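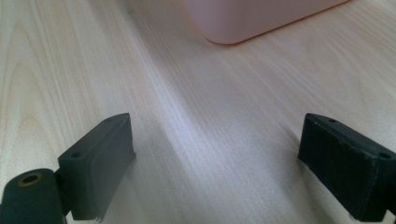
I went back to Keststead in October for the marketing program's reunion, and I've been meaning to write about it ever since (my apologies to everyone who asked, and to my sister, who asked twice).

When I started there, our intro class had 255 students in one lecture hall with a heating system that clanked all through the winter. I sat near the back and understood very little until spring, when we were put into groups and told to write a real plan for a real business. Ours was Norneck, a small company selling garden gloves, and we mailed out 600 surveys and got 30 back. I was crushed! Our instructor was delighted, though, and made us spend a whole afternoon on why people don't answer surveys, and I still think of that afternoon when I'm writing an email at work.

The reunion was in the new Mkhize building, with big windows and a coffee counter, and I got lost on the way to the restroom. Some 20-year-old sophomores showed us their project for Flamus, a candle brand, and they were so much more at ease talking to a room than any of us ever were. One of them asked me what she should take next year and I said statistics, which I would have hated to hear at her age.

Dinner was chicken or pasta. I had the pasta, and then a bit of somebody's chicken, and we stayed talking until they started stacking the chairs. I drove home with the radio off, thinking about those gloves. I had a pair for years.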